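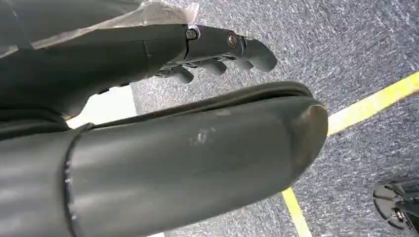
Re: [fandness-list] Swap shelf at the August meetup

From: Yến Khương
Date: 18/11/2025

Hưng, quick reply, on my way out the door.

Hưng Tôn wrote:
> Are we keeping the same rules for the yarn swap? Last time I brought
> 18 skeins and went home with 27, and I still feel bad about it. Also
> does anyone have the Preltalura shawl pattern with the fixed chart?
> Mine goes wrong at row 27 and I've ripped it out twice.
> Hưng

Same rules, yes. Bring what you like, take what you'll knit. Don't feel bad, we had two bags left over at the end and I ended up driving them to the thrift store on Đỗ Street.

One change – please label fiber and weight. Masking tape is fine. Last year somebody took home what they thought was superwash and felted a whole baby hat. Partial skeins ok if there's enough for a sock. No mystery acrylic pls.

Preltalura chart: the fixed one is in the files section, second folder. Check row 25 first, not 27. There's a yarn over missing in the old version and you don't notice untill two rows later when the center stitch has wandered off. If you used a lifeline you only need to go back to 24. If you didn't, well, sorry. I lost a whole evening to it.

Tonow order – we're at 160 balls. They want 500 before the discount kicks in so keep asking around. Colors so far mostly gray and that mustard. I'd take more green if anyone wants to split a bag with me. Undyed is out of stock, they don't know when it's back.

Room is the same one, upstairs. Bring your own mug and a lamp if you're working with dark yarn, teh light by the windows goes early.

Can someone else do the sign-up sheet? I have the old one as a spreadsheet, will send it to whoever wants it.

Yến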